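Replacing a drummer two weeks before a show – cancel or play?

Posted by Agata Morelli

I play bass in Grimurus, a slow, heavy three-piece out of Nedbridge. Our drummer quit this week (no fight, he got a job on the coast) and we're booked as openers at the Urkau in June. That room holds 807 people and we've never played to more than a bar crowd. I found a guy who can learn the set, but he's more of a jazz player and he's only free for two rehearsals. Do we cancel, or go on with him and hope? I really don't want to burn the booker.

2 replies

Nazareno Pagano

Play it! I've been the fill-in guy twice and two rehearsals is plenty if you prepare. Send him live recordings as well as the studio ones, because you probably play everything faster on stage than you think. Cut the set down to the songs with the fewest stops. Write the endings out for him – endings are where fill-ins get lost, I sure did. And tell the booker now, in one short friendly email. They mostly care that somebody shows up on time for load-in.

A jazz drummer in a doom band could be great, by the way. Ours ended up staying.

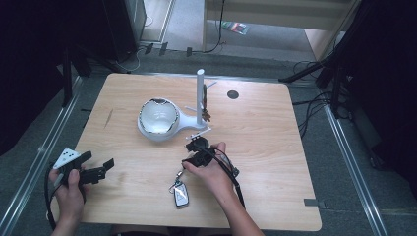

White dish with a silver rim, on the table.

Aydoğan

depends on the contract. does it name the members? ours did once and it was a headache. also check if you have to bring your own kit, I don't know that venue

2,196 views · 2 shares
Last updated in June
Contact us | Copyright Nedbridge Music Help | Back to top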